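Speaker notes: Folding a Polo So the Collar Survives
Gosstead Community Hall, 2/2/18
Slot: second one after the break. Bring: board, three shirts, the tin of clips, water.

Before I start

Wait for the chairs to stop scraping. Last time I talked over it and lost the back two rows for the whole opening.

Hello everyone, I'm the shirt person. Some of you came to the drawer talk in September and some of you are here because Graça Godinho told you there'd be cake (there is cake, it's after me, so please be patient).

Quick show of hands. Who folds polos? Who hangs them? Who has a chair in the bedroom where they go to live? Mine was a chair for years, so no judgment at all. Let people laugh, then move on.

Why a whole talk on one kind of shirt

I spent nine years in the stockroom at Salgado, the uniform shop out on the Jimville road, and polos were most of what we handled. Tees are easy. Dress shirts have a front full of buttons and everybody already treats them with respect. A polo sits in between and gets folded like a tee, and then you pull it out on the morning you need it and one side of the collar is pointing at your ear.

Story: my first September there. School orders. We had 3,039 polos to fold and bag before the term started, and my boss, Zulmira Bragança, opened my first carton, took out the top shirt, held it up by the shoulders and just looked at it. Then she looked at me. Then she put the whole carton back on my table. I refolded every one of them and I was furious, and she was completely right.

(Don't do her voice. Mafalda says my Zulmira voice is getting mean.)

So what I'm passing along tonight is mostly hers, plus a few things I picked up since.

The surface

Fold on something flat. I know you're going to do it on the bed, I do it on the bed too when I'm tired, but a mattress gives when you press on it and then the shirt gives too, and your straight line goes off on a walk.

I use a board. Any flat board that's wider than the shirt body will do. Check it for rough edges with the back of your hand, and wipe it before you start. A kitchen table is great if it's clean and dry. Kitchen counter, fine, but look for jam first! I have folded a white shirt into jam. Pass around the small board here so they can feel the weight of it.
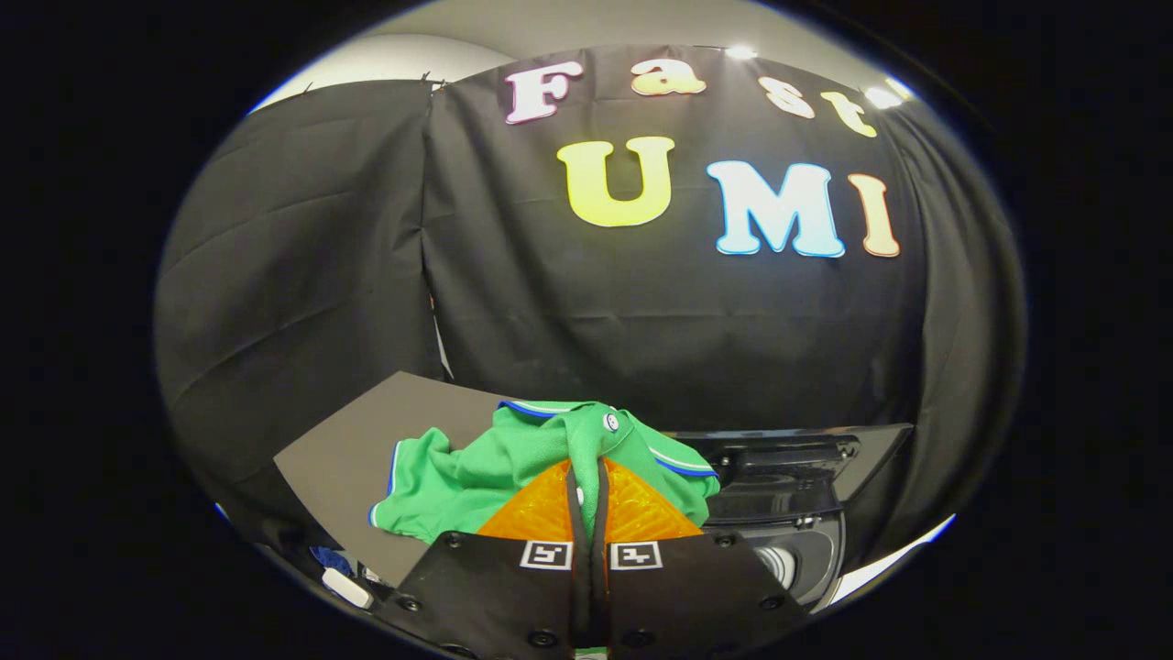 Green polo on the gray board, ready for some folding talk.

I like a solid color for teaching. With stripes you start following the stripes, and stripes lie. The side seams twist a bit after enough washing, so the stripe says one thing and the shirt says another, and you end up chasing it all the way down. If your shirt at home is striped, fold by the shoulders and the hem and ignore the pattern until you're done.

Also, black background, colored shirt, you can see the outline nicely from the cheap seats. When you practice, try a cloth that contrasts with the shirt. A dark shirt on a dark bedspread in the evening is how I got so many crooked sleeves.

The flattening

This is the part people skip. Slow down here, it's the bit I most want them to take home.

Demo, shirt number one, face up first. Button it. I do the top button and the bottom one of the placket, and on a three-button shirt I leave the middle. Lionel Tanguy, who's in the third row tonight and will argue with me at the cake table, does all of them. Fine, Lionel.

Fold the collar down the way you'd wear it. Run a finger along underneath, from the back of the neck to each point. If a point wants to flip, press it and hold for a slow breath. It won't behave forever but it will behave long enough to get the shirt turned.

Now turn it over, face down. Hold it at both shoulders, lift, and lay it from the hem up so the air comes out ahead of you. Pull lightly at the side seams. Lightly! Pique knit stretches, that's the bumpy weave most polos have, and if you haul on it you get a wide shirt that shrinks back after you've folded it and puckers everything.

Then press with flat fingers, from the middle out to the sides. You want to push the wrinkles off the edge. If you push from the edges in, you collect them all in the middle of the back, and I've seen grown adults do this and then blame the shirt.

(Ask somebody from the front row up. If it's Simão Guerreiro again, let someone else have a turn, he did it at Trarnance and he was far too good at it.)

The fold

Keep talking while hands are busy. Don't go quiet, I always go quiet here.

One. Right side goes in. Pick up the shoulder halfway between collar and sleeve seam, pick up the hem directly below that, and bring that whole strip over toward the middle. The sleeve comes with it and sticks out past the other side, which looks wrong and is fine.

Two. Sleeve comes back on itself so it lies along the strip you just made. Short sleeves only need one turn. Long-sleeve polos get an angle at the shoulder and run down toward the hem, and if someone asks I'll show it at the end.

Three. Left side, same thing. Check that the two edges run parallel. If it's wider at the bottom than the top, you picked up the hem too far out. Undo it and go again, it takes a few seconds and you'll be annoyed in the morning if you don't.

Four. Hem up. For a drawer I go up by a third and then again, so the collar ends up on top. For a suitcase I go up once, in half, to just under the collar. Don't put the hem over the collar. That's what gives you the ear thing.

Five. Turn it over. Pat it. Fix the collar one last time.

Hold it up! Wait for the ooh. There's usually a small ooh.

Do it again with shirt number two at normal speed and no talking, then once more with them counting the steps out loud. They like that more than I expected.

Stacking and storing

Alternate the collars. Collar to the left, next one collar to the right. The collar end is thicker, and if they all sit on the same side the pile leans and then slides, usually at night, usually with a noise.

I keep five in a stack at home. More than that and the bottom one comes out looking like it's been under a rug. At Salgado we went higher with tissue between them, but you don't need to be buying tissue for your own closet.

Filing them upright in the drawer works too, and I know a lot of you have gone over to that side. For polos, stand them with the folded edge up and the collar toward the front. Leave a bit of room. If you have to wedge the last one in, the collars get crushed and you've lost everything you gained.

Hanging is okay! I get asked every time. Use a hanger with a proper shoulder to it, since thin wire leaves those little bumps at the top of the sleeve. I'd still fold the heavy ones. They grow longer on a hanger, I have one that's practically a dress.

Suitcases

Put polos in last, near the top, with the collars facing opposite ways like the stack. Roll a pair of socks and set it inside the curve of the collar if you're taking a long bus ride. It looks silly and holds the shape really well.

(Skip the wheels-of-the-suitcase story unless there's time. It takes ages and the ending isn't much.)

Things I usually get asked

Do you iron first? For work, yes. For a weekend shirt, I take it out of the dryer while it's still warm and do the flattening with my hands right then, and mostly that's enough.

What about the plastic folding gadgets? I've got one. It's good for tees and for kids who like flapping it. It doesn't do anything for the collar, so you'll still be doing the fiddly part yourself.

How long does it take? I used to be quick. We kept a tally sheet on the stockroom wall one season and my best week was 947 shirts, and my wrists told me all about it. At home please take as long as you like.

Kids' sizes? Same steps, narrower strips. The really tiny ones I fold in half down the middle with the sleeves together and then up once. Life is short.

What if the collar's already curled for good? Damp cloth, press it from the underside, let it cool flat under a book before you touch it. Some of the older ones won't come back. Those are gardening shirts now.

Before the cake

Bring the spare shirts out to the side tables. Two people to a table, one folds, the other watches the collar and keeps quiet until step five. Mafalda Abreu has the sign-up sheet for the fitted sheet evening, and yes, I will be doing the elastic corners, and no, I can't promise anything.

Get the clip tin back from whoever has it. Thank Graça for the hall. Leave the board out so people can have a go while the kettle's on.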